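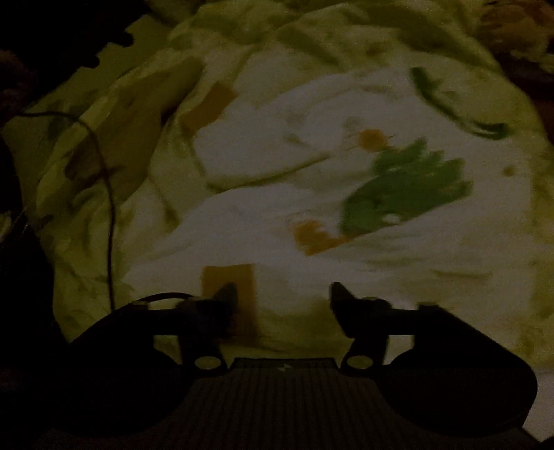
Hosdale, 17th July. Talked for most of a morning with the woman who runs the laundromat on the corner of Kurkari Street. She asked me to leave her name out. "Everyone knows who I am anyway, and the ones who don't can come in and do a load."

She bought the place 22 years ago from a couple who were moving to the coast. No background in it at all. She'd been doing payroll for a lumber yard and hated it. "I came in to wash a comforter and there was a card on the wall, business for sale. I read it like four times while the thing was spinning. Went home and told my husband and he said, do you know anything about washers, and I said I know ours is broken."

First year was bad. Three of the big washers quit in the same month (June, she thinks, it was hot) and the guy who serviced them had retired. So she learned. Drain pumps first, then belts, then door seals. She still does the seals herself. "Door seals are hair pins and dog hair. That's the whole job. I've got a coffee can full of hair pins back there, you want to see it?" I saw it. Its a big can.

I asked what people get wrong. She had a lot to say on this one.

"Soap. They use so much soap. The cap on the bottle has lines inside and people fill it up past the top line, for two pairs of jeans. Then they come tell me the towels feel stiff. Well, yeah."

Her advice for stiff towels: run them again hot, no soap at all, and look through the glass. If you get suds, that's the old soap coming out. Keep going till you don't. No softener on towels, ever – she was firm on that. And don't leave a wet load sitting balled up overnight and expect it to smell okay. Shake everything out before the dryer. "Takes you one minute. I see people just grab the whole wad and throw it in, and then the middle's still damp and they want another dollar's worth of heat."

Sheets are their own problem. The fitted one eats everything else. She buttons duvet covers shut before washing and tells customers to do the same, mostly they don't. Does she fold fitted sheets? Laughed at me. "I fold them for the wash-and-fold people because they're paying. Mine at home go in the closet in a lump."

Wash-and-fold is what keeps the lights on now. She started it with 7 regulars, all from the Pelkonen apartments up the hill, after the machines in the basement there got pulled out. Bag comes in by nine, goes home by five. Priced by the pound. She weighs it in front of you. Then the motel out on Skokden Road started sending pillowcases and table linens, and that got big fast. One week last summer she did 1,000 napkins for a wedding out there. All red wine, she says, or it felt like it.

So, red wine. "Cold water from the back side. From the back, so you're pushing it out the way it came in. Then dish soap, let it sit, then wash. Don't put it in the dryer until you've looked at it in daylight. The dryer cooks it in and then it's yours forever." Same goes for blood. Grease is warm water and more dish soap. Candle wax she puts in the freezer and picks off with a butter knife. Ink, she mostly gives up. "I tell people up front. I'm not a magician, and you left a pen in there."

The slow hours are what she likes best. Late evening, hardly any talk. A nurse who does her scrubs and reads. Students at the end of term with everything they own in trash bags. One man used to come just to sit where it was warm and she'd leave the radio on for him. He moved in with his daughter a few winters back, sends a card. She's kept those – they're taped up by the change machine.

Is it a good business? Long pause on that. Water bill has roughly doubled since she took over. Parts are slower to get. She's been asked about card readers, an app, all that, and she did put cards on the dryers but the washers still take quarters. "People say it's a pain. Then the internet goes down and guess who's got clean clothes."

She's not looking to sell, she says, and then a minute later said she'd know the right person if they walked in. I asked how. "They'd look behind the machines. Nobody looks back there. I didn't, and I should of."

A buzzer went off about then and she got up to see to it, so we left it there. Open six to ten every day, last wash at nine. Bring quarters.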